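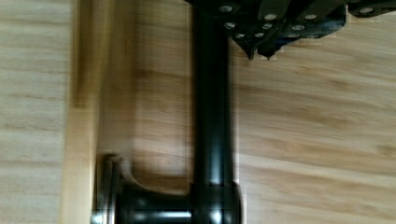
Wood grain, close up.

Home | Syllabus | Handouts | Studio Hours | Contact
3 min read

Handout 3: Hanging a Group Show Without Losing Friends

Last time we covered the call for entries, and why "open to all media" is a phrase you only type once. Stodbridge got 324 submissions that way, among them a fog. This week: the walls.

Start with the sightline. We hang at 153 cm to the center of the work. Every artist will ask for an exception. Tuncay Ateş hung his first show at Gumell to suit his own eyes, and he is a very tall man. Visitors remember it as a good show of frames.

Then think about neighbors. Two loud paintings side by side will argue, and the small etching between them will lose. Lay everything out on the floor first, leaning against the wall it might end up on, and leave it overnight. 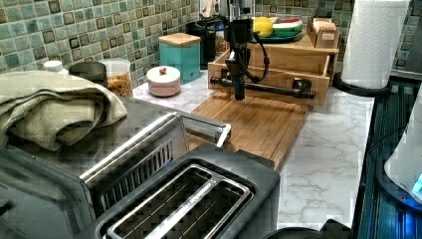 Labels and Statements

Name, title, year, medium, price if there is one. Artist statements get 400 characters. Noman Hashmi once sent us four pages on a single drypoint called Lei, and the part people quoted was the title.

Proofread the labels aloud, with someone else holding the list. Spell the artist's name right even if you have to cut the title.
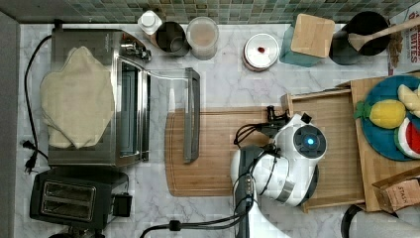 Countertop with toaster oven and towel.

For next class: read the Ledosard catalog essay (the short one) and bring a floor plan, to scale, in pencil. You will be moving the doors.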